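Ticket 757: subtitles drift in reel 2 of "Ludness"
Opened by: Eifion Prydderch, projection
Assigned to: Ilham Sinaga
Status: closed, with reservations

Monday, 10:15, Eifion
Ran the new Thoroddsen restoration for the June season. Reel one is lovely. In reel 2 the English subtitles start arriving before anyone has opened their mouth. By the dinner scene the widow is apologising for an insult her brother hasn't thought of yet. It plays quite well as comedy, but the programme notes say tragedy.

10:52, Ilham
Which server, and which subtitle file?

11:04, Eifion
The Dumo in screen one. File is the 519-line version from Bodard.

11:30, Ilham
Bodard sent two. The 519 was timed to the old festival print, which had a longer street scene before the dinner. Thoroddsen trimmed it. Please try the later file and clear the cache first.

12:20, Eifion
Cache cleared. Widow now late instead of early. She sits in silence for three seconds and then forgives everybody at once. Inger Hauksdóttir watched from row F and thought it was the best performance of the year.

13:05, Ilham
Good, a constant delay we can fix. Set the offset to minus 3000 milliseconds and leave the frame rate alone. I know you want to touch the frame rate.

13:40, Eifion
Did not touch the frame rate. Offset in, dinner scene in sync, widow back to being miserable on time.
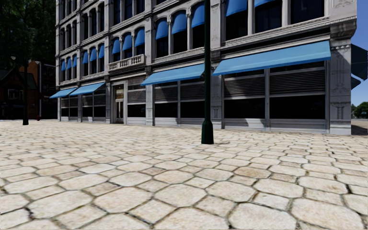 Steps for next time
1. Check the line count against the delivery note before loading.
2. Clear the Dumo cache.
3. Play the dinner scene, all of it, with the sound on.
4. Adjust the offset only.

Outstanding: the closing song still has no subtitles. Bodard say this was the director's wish. Ívar Hviid has asked them which director.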